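去Flusik开放日看了一下午

2019年2月21日,星期四,请了半天假。

报名是去年八月的事,当时在网上填了张表,填完就忘了。过年前收到邮件,说名额排到了,问我还去不去。我回了一个“去”,对方发来地址和一张停车说明。我不开车,停车说明没看,结果走错了门。园区的南门只走货车,门卫让我绕到北门,绕过去又走了好一阵。建议以后去的人直接坐到终点站再往回走一小段,比提前一站下车近。

签到处有一张长桌,发访客牌和一支圆珠笔。访客牌背面写着不能拍电脑屏幕,不能拍白板,其他可以拍。
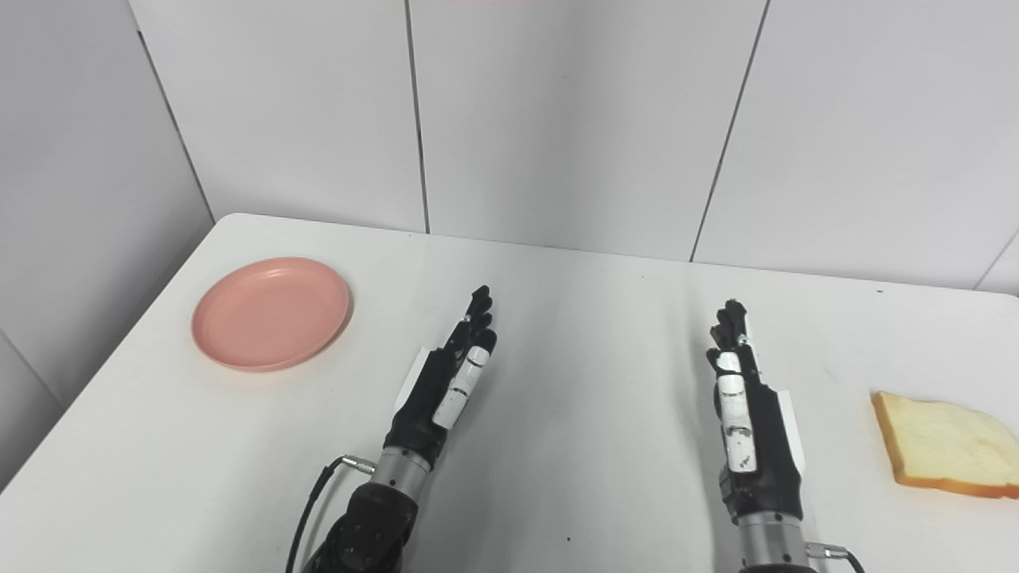
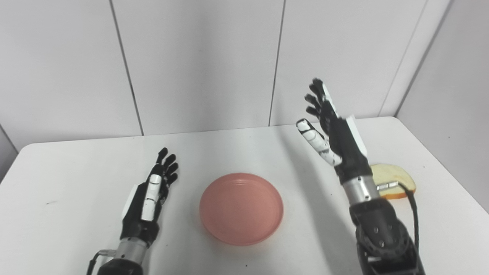
我想看的一直是做家务的机器人,工业机械臂在厂里见得多了,兴趣不大。Flusik的机器人叫Esov,上半身是人形,有两条胳膊两只手,下午主要演示的就是它。介绍里写的任务叫“备餐”,听着挺大,到了现场才知道今天练的是把一片面包放进盘子。那只浅口的粉色盘子和那片白面包就搁在白桌面上,黑色的手指从桌子这边伸过去,大拇指上套着白色的壳,手腕是银色的金属,旁边拖着黑色的线缆。我旁边一位大叔看了半天,说就这啊。我倒觉得题目小一点好,小题目看得清楚它到底会什么。

带我们这一组的是Hidayah Saragih,她负责数据这一块,中文说得不错,偶尔卡在一个词上就换英文,再问前排的人中文该怎么讲。她先讲了流程:现在这个阶段,Esov的动作是有人在隔壁带着做的。隔壁那个人戴着头显,手上拿着手柄,看到的是机器人头上那个视角,手怎么动,机器人的手就跟着怎么动。做完一遍,存一遍。存够了拿去训练,再让它自己试。

有人问,那今天看到的是它自己做的还是人带着做的。她说前半场是人带着,后半场会让它自己来,后半场不保证成功。这话说在前面,我觉得不错。我去过别家的展示,全程不提有没有人在后面操作,问了才含糊地说“有一定的辅助”。

演示区和参观区之间隔着一道矮栏杆,我们站在栏杆外面,离桌子不算远,但角度偏,机器人的胳膊常常把东西挡住。好在墙上挂着一块屏幕,同步放机器人头上的画面。大部分时间我是看屏幕的,抬头看一眼真机,再低头看屏幕。两边对着看很有意思,从我们站的地方看,那片面包离手还远,屏幕上看已经很近了。换成我来操作,大概也会判断错。

人带着做的时候,动作比我预想的慢。手先到盘子附近停一下,再到面包那边停一下,然后才真正去拿。我一开始以为是网络延迟,问了Saragih,她说延迟有一点,但主要是操作员养成的习惯。停顿是故意的,训练的时候,停顿能把一个动作和下一个动作分开,数据好切。太流畅的反而不好用。新来的操作员通常手太快,要练一阵子才慢得下来。

面包比我想的难拿。它平贴在桌上,手指从上面下去没有地方可以抓,只能从边上抄起来,或者两边夹住。夹得轻了会滑,夹得重了就捏出一个坑。有一回拿起来了,提到半空,面包自己弯下去,一头还挂在手指上,另一头垂着,放进盘子的时候折了一下。操作员没有重来,就那样存了。我问这种算成功还是失败,Saragih说算成功,面包在盘子里就算,样子不好看会另外打一个标记。

他们的标记表我看了一眼,打印出来贴在栏杆边的,允许拍,我没拍,凭记忆写一点:面包在盘子里;面包在盘沿上;面包掉在桌上;面包破了;盘子被碰歪。最后还有一栏“其他”,有人用笔在旁边写了“线挂住”。我问线挂住是怎么回事,她指了指手腕旁边的线缆,说转腕的角度大了以后,有时候线会蹭到桌边,动作就别住了。这个版本的线走在外面,拆装方便,坏了换一根很快;下一版想收到里面去,但是收进去以后维修就麻烦,硬件那边和他们还在商量。

我对线缆这件事挺感兴趣。我自己上班的地方做包装线的维护,外走线的毛病见过太多,插头松、外皮磨破、扎带扎得太紧,哪一样都能让机器停半天。实验室里停半天,大家喝杯咖啡就过去了,真到了别人家厨房里,用户可不会自己去拧插头。我把这话跟Saragih说了,她记在了本子上,不知道是客气还是真的记。

中间休息的时候去了Talebi,园区里的咖啡店,Flusik给访客发了一张饮料券。美式偏酸,杯子不大。同组有两位是学校来的老师,想带学生来做课题,一直在问开不开放接口。还有一位做养老院采购的女士,问得最实际:它多重,会不会倒,能不能用酒精擦,老人抓住它的手会怎么样。前面几个问题工作人员答得还行,最后一个答得很谨慎,说目前不允许任何人在它通电的时候进栏杆里面,所以没有这方面的经验可以讲。女士点点头,说那就是还早。我同意她的判断。

休息回来是Benedikt Meinecke讲,他管手的部分。他讲英文,语速不快,旁边有人翻译。他带了一只拆下来的手,放在托盘里让大家传着看。拿在手里比看着沉。指节之间有一点间隙,轻轻扳手指会自己弹回来。他说指尖的材料换过很多次,太滑拿不住杯子,太黏又放不开面包。放不开这一点我以前没想过,总以为机器手的问题是拿不稳,没想过拿起来以后放不下去也算一种失败。他说放盘子里的时候,手指张开得稍微早一点或者晚一点,面包落下去的位置就差很多。

有人问为什么要做成人手的样子,夹子不是更便宜吗。他说夹子确实便宜,也更结实,如果只放面包,他也会选夹子。他们想让操作员带着做的时候不用去想“我的手怎么对应到夹子上”,手就对应手,人学得快。另外家里的东西本来是给人手用的,抽屉、瓶盖、水龙头,都是这样。代价是坏得快。他说手指是消耗品,按消耗品来备货。我问单个手指能不能单独换,他说可以,从根部拆,换完要重新标定,标定的软件用的是Gondent,外购的,他们自己没有精力再写一套。

标定这一步他现场做了一遍,把手张开、握拳、再一个手指一个手指地动。不算快,后排有人开始看手机。我倒是看得仔细,握拳的时候大拇指压在哪里,每次似乎都有一点点不同。问他是不是这样,他说是,大拇指的关节最复杂,误差也最容易攒在那里。所以有些任务他们宁可不用大拇指,用另外几个手指并起来托着走。

后半场让它自己来。工作人员先把桌子清了一下,盘子擦过,换了一片新的面包。换面包这个动作是人进去做的,进去之前要先按停,出来之后再喊一声,旁边的人回一声,才重新上电。这套流程他们做得很熟,一下午没有省过一次。我们厂里贴了满墙的标语,真做到每次都喊的班组也不多。

第一遍没成功。右手伸过去,手指合上的位置偏了一点,只带到面包的边,面包在桌上转了个方向。它停了停,又伸了一次,还是没拿起来,旁边的人就按停了。现场有点安静。Saragih说这次面包放得离它偏远,训练的时候这个位置做得少。她没有找别的理由,就说做得少。

第二遍把面包往里挪了些,拿起来了。提起来的过程很稳,到盘子上方停了一下,手指张开,面包落进去,一个角搭在盘沿上。有人鼓掌,我也跟着拍了几下。按他们的表,这应该算“面包在盘沿上”,不能算“面包在盘子里”。我问了一句,Saragih说对,这次只能记盘沿。

后来又做了几遍,有成的有不成的,我没有去记。说几个看到的细节。一是它没拿到东西的时候,有时不知道自己没拿到,空着手照样往盘子那边去,到了盘子上面还认真地张一下手。这个样子引起了一阵笑。Meinecke说指尖现在没有装触觉,靠电机的电流来猜有没有碰到东西,面包太软,猜不准,换成杯子就好得多。二是左手大部分时间没事做,就在旁边待着。有人问左手是不是装饰,Saragih说别的任务里会用到,比如按住盘子,今天这个任务右手够了。但是左手也不能完全不管,放得不好会挡住头上的视角,也会在桌上投影子,影子有时候会影响它认东西。

影子这个问题我追问了几句。演示区的灯不是很均匀,靠墙一边亮一些,近处暗一些,我原以为是没布置好。她说灯是有意不调匀的,家里的厨房不可能像摄影棚一样,早晚光线也不同。之前他们在一个打光很匀的房间里采了一批数据,训练完在那个房间里表现很好,搬到现在这个地方就不行了,等于白采了一大半。现在他们隔一段时间就动一动灯,桌子也会挪。我问背景的墙为什么不换,她说墙确实没换,白墙白桌子看着干净,也是下一步要改的。她说这句的时候有点不好意思。

关于数据量,她给了一个数:放面包这一个任务,到开放日之前攒了近2000遍人带着做的记录,其中有109遍因为各种原因被剔掉了,多数是录的时候相机时间没对齐。听到这个数,后排那位大叔说我家孩子学一遍就会了。Saragih笑了笑,说小孩在学这个之前已经拿过很多别的东西了。这个回答我觉得讲得通,大叔看样子没太接受。

我自己的感觉是,这个数字放在单个任务上有点吓人。厨房里的小动作多得很,拿面包、抹黄油、拧瓶盖、收盘子,如果每一样都要这么采一遍,人力成本很难算得过来。我把这个问题写在了提问卡上,最后答疑的时候被抽到了。Saragih的回答是,任务之间有一部分可以共用,学过拿面包之后再学拿饼干会少用很多,少多少他们还在测,现在不愿意报数。不愿意报数我可以理解,只是回来以后还是惦记着这个数到底是多少。

答疑环节还有人问价格,没答。问什么时候能买,也没答,只说今年会先给两家合作单位试用,都是做研究的。问会不会抢厨师的饭碗,Meinecke看了看桌子说,今天它连三明治都还没有做出来。

讲讲不太满意的地方。一组人太多,栏杆前面只站得下一排,后面的人基本只能看屏幕。屏幕挂得又偏高,看久了脖子酸。讲解没有扩音,机器一动,风扇声和电机声上来,站在后面就听不清。另外流程上把标定放在正中间,对懂行的人有用,对带孩子来的家长就很难熬,有一家看到一半就走了。要是能把自己来的那一段往前放,可能会好些。离场的时候有反馈表,我把这几条都写了,字写得有点密。

还有一条没写在表上,是回来路上才想到的。他们今天给我们看的每一遍,盘子都是空的、干净的,面包也是完整的一片。家里的情况要乱得多,桌上有杯子有钥匙有昨天的报纸,面包可能粘在袋子上,盘子可能叠着。我知道研究要从简单的开始,我不是要挑这个毛病,只是想知道他们打算按什么顺序往上加东西。先加杂物,还是先换盘子?如果有机会再去,我想问这个。

走之前在门口碰到Saragih,她正在收访客牌。我问她一天能采多少遍,她说看操作员的状态,手臂会累,头显戴久了会晕,一般上午做得好,下午质量往下掉。她自己也上手做过一阵,做到后来吃早饭拿面包都会先停一下再伸手。我说那你家里也可以打标记了。她说她家的面包多半会落在盘沿上。

回程坐车有座位,路上把照片看了一遍,糊的删掉了。手上沾着一点圆珠笔的油墨,到家才发现那支笔漏油,访客牌的绳子也染蓝了一截,幸好牌子已经还了。

想去的人可以留意他们网站的报名页,不收费,要填单位,没有单位填“个人”也行,我填的就是个人。穿平底鞋,一下午基本没有地方坐。包要存,水可以带进去,吃的不行。带小孩的话,建议问清楚是哪一场,讲硬件的那一场对小孩来说太长。

下个月打算去看另一个做叠衣服的,还没有定下来,定了再写。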